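Ticket 2387
Project: Tipoki fruit handling
Component: right gripper, finger closing
Priority: High
Status: Fix found, watching
Opened: 2024-02-17

Summary
Right gripper closes fine on big fruit but drops small fruit partway through the lift. No error shown in Pidilon. Left gripper is not affected.

What I saw
Started with the usual warm-up and everything looked great. Large oranges, no trouble at all. Then I moved to the small stuff and the right side began letting go. The fingers close, the reading in Pidilon goes green, the fruit leaves the table, and then it slides out the bottom. Same thing at slow speed. Same thing after a restart.

I was really hoping for a loose plug (easy day!) but the plugs are all good.

Checks so far
- Swapped the cables left to right. Fault stays with the right gripper.
- Loaded the older settings file. No change.
- Cleaned both finger pads with a damp cloth and let them dry. Slightly better, then back to dropping.
- Looked at the closing log in Cernine. This is where it gets fun. The close command should run down to 300 on a small item. On the right side it quits at 2000 every time, dead on, and calls it a good grip.
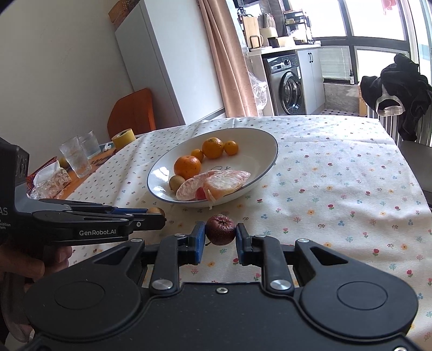
The stop point is the whole story, I'm now pretty sure. At 2000 the fingers are near enough to touch a small item and lift it, but there is no real squeeze behind them. Round and smooth is the worst case for that. A small wrinkled apple, like the dark red one between the blue pads, gives them very little to press on, while a big orange like the one on the plate is wide enough to get a proper push well before the stop. That fits every drop in the log, and I love it when the log and the table agree.

Cause
The right gripper was carrying the limit from the Gillomau profile, which we set up for boxes and never meant to use on fruit. The profile loads last at startup, so it wrote over the good number without a word. The settings page still showed 300, and that sent me down the cable path for most of the morning.

Fix
1. Removed the Gillomau profile from the right gripper's startup list.
2. Set the close limit back to 300 and saved it on the gripper itself.
3. Full power off, then on again.
4. Read the limit back in Cernine, not from the settings page.

Result
No drops on small fruit since the change. The closing curve is lovely now, smooth all the way down. Open position is still 4000 on both sides, no change needed there.

Still open
- Pidilon goes green on a weak grip. It should check squeeze as well as position. Will file that one separately.
- Settings page shows the saved number when a profile has replaced it. Needs a warning.
- Please check your own startup list before running small items. Two-minute job, well worth it!

Leaving this ticket open until the next long run is through.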